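Thread: the gripper-height fault in our kitchen sim, what we found, what we changed. Posting it in order because three people asked for the details after the short version last week.

1/ Setup first. We run pick-and-place policies in a simulated kitchen before anything goes near the real arm at the Porneck lab. Same controller binary in both places. The only differences are the physics backend and the source of the joint readings. That matters later.

2/ In March we started a batch of 417 episodes. Task: bring the gripper down to the counter, close on a small object, lift, place it near the stove. Object position randomized, kitchen layout fixed.

3/ 38 of them ended in a protective stop. The log line was the same each time: contact force over limit, tool frame, Z axis. Success on the remainder looked normal, so the summary page was green. The threshold for a red batch was 10 percent stops. We were under it.

4/ First theory was bad object spawns: something generated half inside the stone, solver pushes it out, fingers take the hit. It's a common fault and we have had it before. So we reran the stopped seeds with no object at all. Bare counter, arm descends to the commanded hover height, holds.

5/ Every one of them stopped again. No object to blame. The fingers were pressing on the counter.

6/ For reference, a correct hover in the no-object check. Fingers slightly open, short gap to the stone. This is the pose the arm is supposed to hold before it gets permission to close.

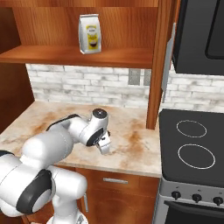 7/ The faulty runs started from a pose you could not tell apart from that one by eye. The controller's own estimate of fingertip height was also fine. It reported clearance right up to the stop.

8/ So two numbers disagreed: the height the controller believed and the height the physics engine had. We logged both at every step and plotted the difference. Flat at zero for most of the descent, then a step of 7 mm, then flat again until contact.

9/ A step is useful. Drift would have meant friction, gains, or integration error. A clean step means somebody changed a constant while the arm was moving.

10/ The constant was the tool offset, the distance from the flange to the fingertips. Our gripper config, written by the Prirklow driver package, holds two values: one for fingers closed, one for fingers open. The linkage swings in an arc, so the tips sit lower when closed.

11/ The driver picks between them using a finger-width threshold. At a slightly open width we were sitting almost exactly on it. Sensor noise in the simulated finger reading was enough to flip the choice mid-descent.

12/ Flip to "open" and the controller thinks the tips are higher than they are. It corrects by moving down. The correction goes through the position loop with no rate limit of its own, and the hover height was less than the error. Contact, force spike, stop.

13/ Why only some episodes: the noise seed. The same seed gave the same flip at the same step, which is why the reruns were perfectly repeatable. On hardware it would have been intermittent and much more annoying to chase.

14/ Would it have happened on the real arm? Yes. We checked with a foam block on the bench, speed at the lowest setting, one person on the stop button. It reproduced on the 4th attempt. The foam has a dent in it.

15/ Stone is less forgiving than foam. The protective stop works, but it fires after contact. It limits how hard you hit. It does not keep you from hitting. If a hand is between the fingers and the counter, the distinction is important.

16/ Fixes, all merged:
- Tool offset is now a continuous function of finger width. No threshold.
- Any change in offset above 1 mm in a single control step is a fault. The arm holds position and waits for a manual reset.
- The offset in use is written to the log every step. Before this it was written once, at startup.
- The height estimate is compared with the simulator's true height in every sim run. Disagreement over 2 mm fails the episode, even if the task succeeds.

17/ Process change: a batch with any repeated stop code now goes to a person, whatever the percentage. Identical log lines on unrelated seeds should have been enough to hold the batch. The green summary page got it through a review at Muvcombe and another one here.

18/ Reran the full batch with the same seeds. No force stops. Three episodes failed on dropped objects, same as before the change, and those are a grasp problem that I'm treating separately.

19/ If you use a two-value tool offset in your own stack, plot the offset against time over one slow descent with the fingers held near the switching width. Ten minutes of work. Ours showed the step on the first faulty seed we tried.

20/ Someone asked whether the Vasić controller branch has the same fault. It reads the same config file, so it did. The patch is applied there too, but the bench test has not been repeated on that branch. Until it has, it stays in sim.

21/ Still open: the hover height itself. It was chosen for cycle time, and it leaves very little room for any calibration error. I want to double it. The cost is a slightly longer descent on every pick. Measuring that next.

Contact | Copyright Muvcombe Robotics Notes | Back to top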